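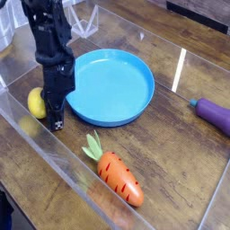
Csizmadia Opens Tableware Washing Plant in Drulldale and Releases the Risitz Rack System

DRULLDALE, June 12, 2022. Csizmadia, a supplier of washing and drying equipment for reusable tableware, has opened a contract washing plant in Drulldale and released Risitz, a rack system for plates, shallow dishes and bowls. The plant uses Risitz racks on all of its lines. The racks are also sold separately to schools, hospitals and staff cafeterias that wash on site.

The plant collects used tableware from kitchens in the Drulldale area, washes and dries it, and returns it in closed crates. It operates three conveyor lines. Two are set up for plates and dishes, and the third handles bowls, cups and trays. Test washing began in April, and the plant is now accepting regular contracts. At present capacity it processes 491 racks per shift.

Why drying was the design target

Plastic tableware holds less heat than ceramic or steel. When a ceramic plate leaves the final rinse, the heat stored in the plate helps drive off the remaining water. A plastic plate of the same diameter cools faster and often leaves the machine with water still on it. Kitchens usually deal with this by running a longer drying zone, raising the dose of rinse aid, or drying by hand with cloths. The first two add to the running cost. Hand drying adds labor and can carry soil from one item to the next.

Risitz was developed to drain items before they reach the drying zone. Each rack holds items on a tilted comb with open slots at the base. The tilt can be set to any of seven positions. A lower setting suits flat trays, and the steeper settings suit items with a deep well. The setting is changed by moving a single pin on the side of the rack, with no tools. Racks with different settings can follow one another on the same line.

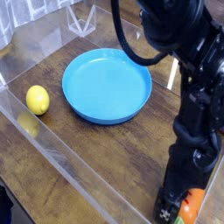 Item shape has a larger effect on drainage than item size. A flat tray sheds most of its water as soon as it is tilted, while any feature that interrupts the surface can hold a film or a bead. A raised rim of the kind on the round blue dish, with a smooth shallow interior inside it, is a common form in school and hospital kitchens, and the inside corner at the foot of the rim is the point that Csizmadia checks first when it picks a tilt setting for a new item. Dishes of this form are loaded with the open face toward the rinse arms and leaned past the point where the rim can act as a dam. The outer base is checked next. A foot ring without drain notches can hold water even when the inside of the dish is clear.

Color and surface checks

Incoming tableware is sorted by form and then checked under white light. Inspectors look for scratches, stains, warping and cracks at the rim. Items that fail are set aside and reported to the customer by item type. The plant does not discard customer property without written approval.

Stains from tomato, carrot and turmeric are recorded separately from other marks. They are a matter of appearance in most cases, and customers differ on how much staining they accept. Each contract therefore includes a stain grade agreed on before the first collection. A set of reference pieces is kept at the inspection station for each customer.

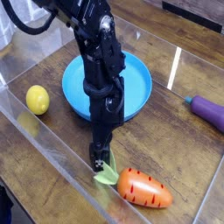 Contrast between the tableware and its background affects how well an inspector can see a fault. Dark benches hide chips in dark rims, and white benches make thin scratches on white plates hard to find. A bright blue plate on a brown wooden table stands out clearly along its whole visible edge, and the inspection benches at Drulldale follow the same principle with interchangeable mats in light and dark finishes. Inspectors change the mat when they change the batch. The mats are washed at the end of each shift on the tray line.

Tracking and records

Crate records are kept in Botside, a stock tracking program. Each crate carries a printed label that is read at collection, at the line entrance and at dispatch. The record lists the customer, the item types, the rack setting, the wash program and any rejected pieces. Customers can export their own records at any time. Records are kept for seven years.

The system tracks crates and does not track single plates. Csizmadia considered marking individual items and decided against it for this plant, as marks on the food side wear off and marks on the base can interfere with stacking.

"Most of the work on Risitz went into the comb," said Anas Lamrani, technical manager at Csizmadia. "We wanted a rack that could be reset between batches by the person loading it. The tilt settings are fixed positions so that the result can be written down and repeated on the next collection." 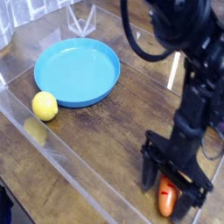
Shallow blue plastic plate with raised rim on a wooden tabletop.

Availability

Risitz racks can be ordered from Csizmadia directly. They are supplied in a plate and dish version and a deep bowl version, both with the same outer dimensions and the same pin. Spare combs and pins are sold separately. The racks fit standard conveyor machines and most hood machines. Customers with older equipment should check the height of the machine opening against the data sheet before ordering.

Kitchens that want to use the Drulldale plant can request a trial wash. The customer sends a sample crate with normal soil from one meal service, and Csizmadia returns it with a report giving the recommended tilt setting, the wash program and any items found unsuitable for machine drying.

About Csizmadia

Csizmadia designs and supplies racks, drying tunnels and crates for reusable tableware and provides contract washing from its plant in Drulldale.

Media contact
Anas Lamrani, Technical Manager
Csizmadia, Drulldale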